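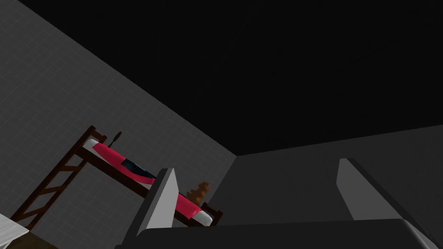 Dec 31, 2024 – Hurside, back bench. Present: me, Liya, Saoirse until lunch.

Goal for the day was to get the wrist camera mount in the model to match the wrist camera mount on the bench. Gollum's left bracket was reprinted last week with a steeper angle and the sim was still on the old one, so anything we tuned in Astari was wrong once it got to hardware.

Measured the bracket with calipers first, then from the CAD. The two disagree by 4 mm in the standoff. Went with the calipers. The CAD file is the version before Getachew thickened the base, and I can't find a later one on the share. Getachew, if it's on your laptop, please upload it.

Changes to the model:

- camera standoff shortened by 4 mm
- bracket pitch set from the measured part, left and right entered separately
- finger meshes replaced with the simplified ones (collision only, visual meshes unchanged)
- gripper max opening left alone until we've measured it under load

Loaded the house scene and drove the arm to a few poses by hand. No crashes. The fingers sit low in the wrist view, with enough of them showing to judge the gap. Horizon is badly tilted in most poses, as it is on the real arm. I would like the tilt corrected in software before the image reaches whoever is driving. Liya would like it left alone so that the sim and the bench stay identical. Left alone for now.

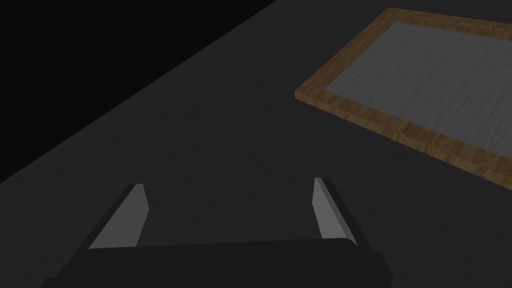
*Render: Saoirse Cronin, Astari, wrist view*

Tray approach. The wood-rimmed tray is the first target because we have a similar one here and can repeat the test on the bench. Approach is from the near side with the fingers open, stopping short of the rail. With the old camera offset the stop point was consistently early. With the new one it lands where the planner says it should, to the limit of what I can read off the plot.

Ran 11 approaches. 5 stopped on a joint limit at the wrist, all with the same elbow-out start pose. Removed that pose from the start list. The limit itself may be too conservative – check against the hard stop before touching it.

Speckle on the tabletop texture upsets the edge detector at low thresholds. Raised the threshold and it settled. This will need doing again under the workshop lights.

Base driving next. Chaltu wanted the hallway in before we try the real corridor to the kitchen, and she was right to push for it.
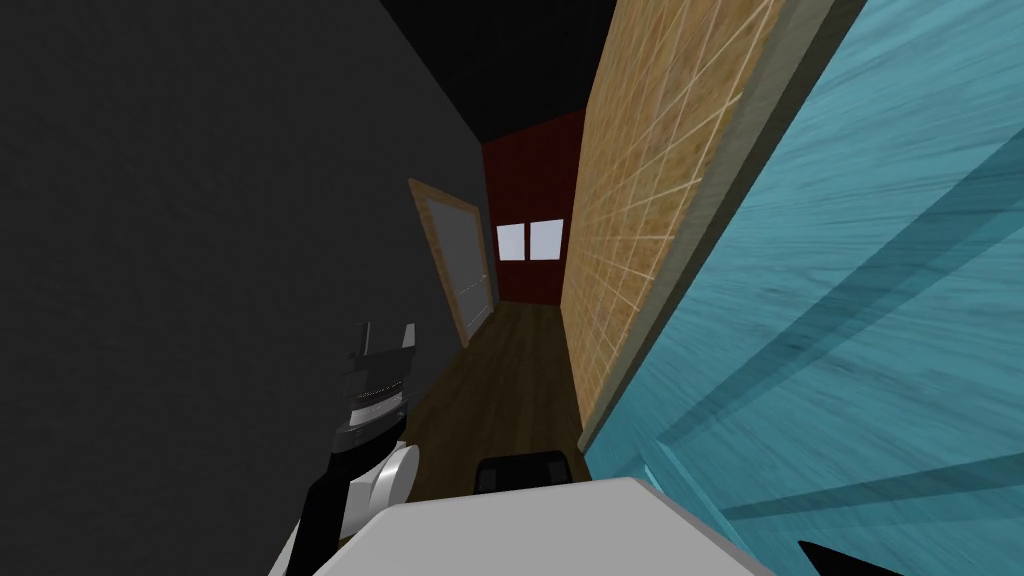 Clearance is tight. The footprint in the config was the base plate only, with nothing for the arms, so the planner was happy to take lines that would put a gripper into the glass. Added a padded footprint with the arms at their stowed angles. The planner now refuses to turn in place in there, and I think that's correct. It can still go straight in and reverse out.

Saoirse asked whether the depth sensor will see a glass panel at all. In sim it does, since the panel is an ordinary surface to the ray caster. On hardware I expect nothing or garbage. Wrote it on the board under open items.

Log size: 178 MB for one run with both wrist streams on, too much for the old drive. Dropped the stream rate by half, rerun pending. 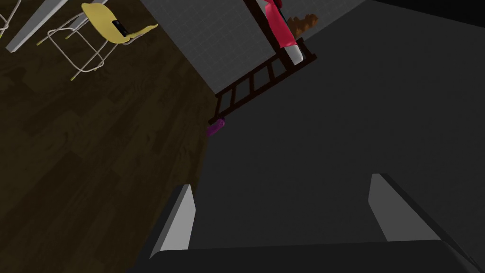
The floor-to-wall seam is where small objects will end up, so the pick tests should include a few placed right against it. The finger plates are tall and flat and I doubt they get under anything there without the palm touching first. Sumeya has a drawing for a thinner fingertip. Worth printing one pair in PETG before we redo the whole gripper.

Open items:

- correct CAD for the bracket (Getachew)
- wrist hard stop vs. software limit, measure both arms
- glass and the depth sensor
- fingertip print (Sumeya)
- rerun the log test at half rate

Left the bench supply off and Gollum on the stand with the brakes on. The left gripper connector is still the loose one, don't pull on it.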